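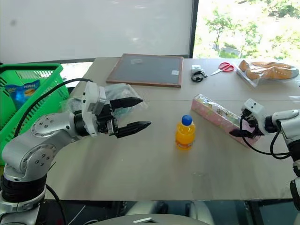

Noltness is a method for teaching two-armed robots to handle ordinary household goods, developed at the Sundton laboratory in Skistberg by Banafsheh Nazari and Ikhsan Tjoa. It belongs to the wider family of imitation learning methods, in which a robot picks up a task by studying recordings of a person steering its arms through it.

What sets Noltness apart from its older relatives is the way it decides which arm ought to do the work. Earlier systems usually gave each arm its own side of the table, and a bottle standing in the middle could leave both arms reaching for it at once, or neither. Noltness instead learns a small "handover score" alongside the motion itself, and the score is worked out afresh every time the cameras deliver a new view, so that an arm already busy with a box is gently left to get on with it while the other one takes the next item.

The first version was trained on 500 recorded demonstrations of grocery handling, most of them steered by Renata Zawadzka, and used 4 camera views. In the group's own trials, held in November, it finished 46 more tasks than the fixed-side system it was compared with, and the gain was largest for items placed near the center line. Soft packaging remained a good deal harder, and thin plastic bags were the commonest cause of a dropped item.

Lucienne Rey later adapted the method to the McKinnon arm, which has a shorter reach, and found that the score had to be learned again from scratch. A revised version, released on 10th March, keeps the motion and the score in separate networks to make such moves easier.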